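Folding talk, Bridska community hall, notes for me (Kenji Ferreira)

START. Thank Nguyen-Tran for the slot. Say name. Slow down!!

Who folds, who piles? Hands up. Don't wait too long on this.

Why bother – the store room at Ernden. 200 bins, everything stuffed. Up to 2,000 garments came through in January and half went back out looking slept in. Folding came late, should of been first.

Slide 1. Knits. 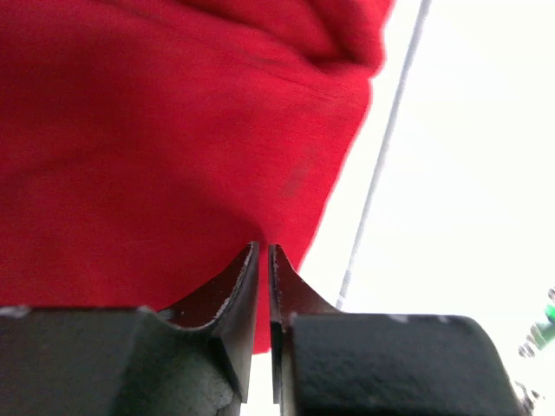
Red fabric, bunched. Look at the fold near the top.

Points to make:
– soft stuff hides its own edges. Find an edge before you do anything
– a bulge usualy means a layer doubled under. Lift, don't drag
– check for marks now. Small dark smudge on this one, a bit right of center. Could be a shadow, could be dirt, go look. Marked things go in the wash pile, not the shelf
– don't yank to flatten. Knits stretch, then you get the wavy hem

Tell the Arnar story if time (sweater, shelf, 70 minutes lost). Keep it short, last time it ate the Q&A.

Slide 2. Where you put it down.
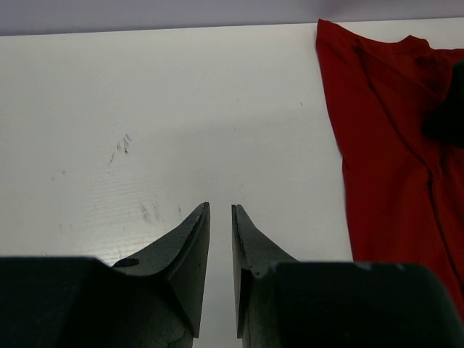 So table first, garment second. Clear a space wider than the thing you're folding. Pale top is good for dark or bright cloth, you see the outline right away. White shirts on a white top, you'll squint – lay a towel down.

Work from one side. Park the piece at the side, smooth the near edge, bring it over. 2 folds lengthwise then up from the hem. Sleeves in first if there are sleeves!! People always ask.

Stack height – stop before it leans. No magic number.

Demo now. Ask someone from the front row, have them do it wrong first then right. Water.

Questions. If someone asks about fitted sheets: separate handout, by the door.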